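Bareboat or skippered for a first week out of Walura?
Forum > Charter and Vacation Sailing > Trip planning

tackslowly
OK so my husband and I finally have two weeks off in September and I want to charter out of Walura, on the island side. We have our basic certificates and maybe a dozen day sails on a lake — nothing overnight, ever. Abbasi will rent us a 3-cabin boat bareboat on those certificates, which kind of surprised me. Zavolley won't, they want us to take a skipper for at least the first 2 days.

I like the idea of being on our own. He likes the idea of someone else parking. We've been going back and forth on it for a week at the kitchen table, with lists, and I've started putting stuff aside for the galley already (too early, I know!).

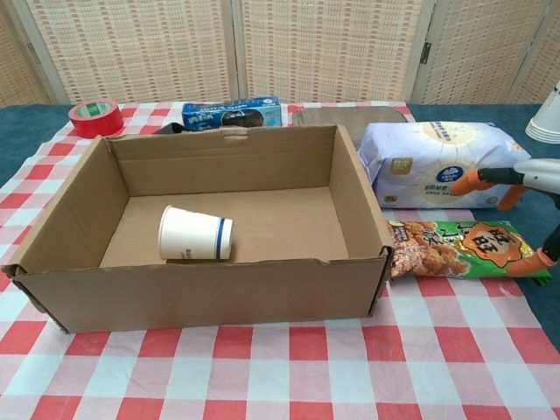

Galley box, day one.

Anyway, has anybody gone bareboat there as a near beginner? Did you regret it?

Stiltix
Take the skipper. I went out of Walura with a lot more miles than you've got and the town quay still scared me. It's stern-to mooring, everyone's drinking wine and watching you, and the afternoon wind comes across the harbor right when all the boats are trying to get in. Lake sailing won't get you ready for that. You can always drop the skipper off after a couple of days if it's going well.

mrs_halyard
I'm going to disagree with Stiltix a little. We did our first charter bareboat with Abbasi and had a great time. We just planned around the hard parts! We were tied up or anchored by lunch every day, never went near the town quay except for the first and last night, and the base guys came out in a dinghy and helped us both times. If you're OK with short hops and lots of swimming you really don't need a stranger sleeping in the spare cabin.

Stiltix
"Never went near the town quay" except the two times you had help. That's kind of my point.

mrs_halyard
And they'll help her too, it's the same base. She only has to ask.

tackslowly
Ha, please don't fight, this is useful. The spare cabin thing is a real worry for me. Do you feed the skipper? Does he eat with you every night? I read the Zavolley terms twice and all I got was that there's a 60 euro charge for bedding.

Jhair Paucar
Yes, you feed them, it's pretty standard. Breakfast and lunch on board, and if you go ashore for dinner you invite them along. Most will say no half the time, they've got friends in every harbor. I'd ask Zavolley for somebody who likes teaching. Say it in writing when you book. Some skippers will do everything for you and you come home knowing nothing, and then you've paid for a taxi.

Also check the deposit on the Abbasi boat before you get too excited. Theirs is on the high side, and the waiver costs extra and doesn't cover the dinghy or the outboard. I found that out the expensive way.

tackslowly
Ooh, OK, I hadn't seen anything about the outboard. Going to email them tonight. I asked my husband what he thought about a teaching skipper and he said yes before I got to the end of the sentence, so that's one vote.

What about the channel between the islands? It looks so narrow on the chart and I keep zooming in on it.

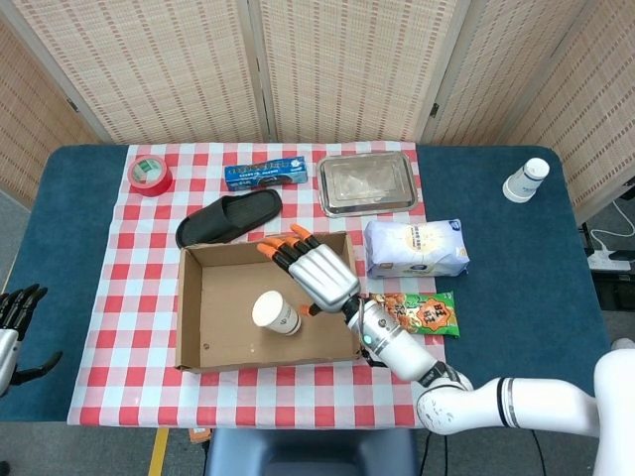 mrs_halyard
The channel is fine, it's deep right up to the rocks on the north side. Stay out of the ferry's way and go through in the morning. We motored the whole thing the first time and I'd do it again.

Stiltix
Agree on that one. Go early, engine on, and look behind you. The ferry comes up quicker than you'd think. I still say skipper.

Jhair Paucar
The anchorage just past the channel is good holding, sand with patches of weed. Let out more chain than feels right. There's a taverna with a little dock but it's shallow, so take the dinghy in.

tackslowly
Thank you all! I think we're going to ask Zavolley for two days with a teacher and then the rest by ourselves. Will report back once I hear what they say about the deposit.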